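Nukitz Bedside Cabinet, one drawer, open shelf
Item 191

Every furniture catalog says its nightstand will change your bedroom. This one won't. It gives you a top for a lamp, one drawer, and an open space underneath, and at $50 that is a fair deal if you know what you are getting.

The top and side panels are wood with an orange-brown tone. The drawer front is plain off-white and has no visible handle. We were doubtful about that. It looks tidy, but if you reach for things in the dark you may want to try it in the showroom at Rarano before ordering.

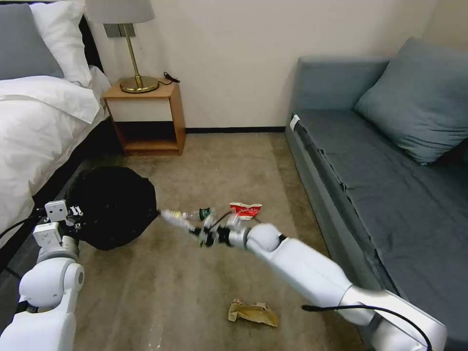
Nusero Rentals – Bedroom Furnishings Team

A table lamp with a round base fits on top next to the bed, cord and all. We would not call the cabinet roomy. It is a small piece and suits a gap between the bed and a sofa or a wall, where a wider one would get in the way. The lower compartment is open at the front, so whatever you put in there will be on show. Books, fine. Chargers and old receipts, less so.

The maker rates the top for "everyday loads." We asked what that meant and got no number back, so we don't quote one.

Price: $50 each, or $240 for a set of five
Rental: by the month, three months minimum
Delivery: from the Gebremichael warehouse, charged separately
Lamp, bed and bedding not included

Wood tone varies from batch to batch. Ask for a sample if you are matching a headboard – the online color swatch is not much use. Returns are accepted on unused pieces only. Orders over $500 ship free, though you would need a lot of nightstands to get there.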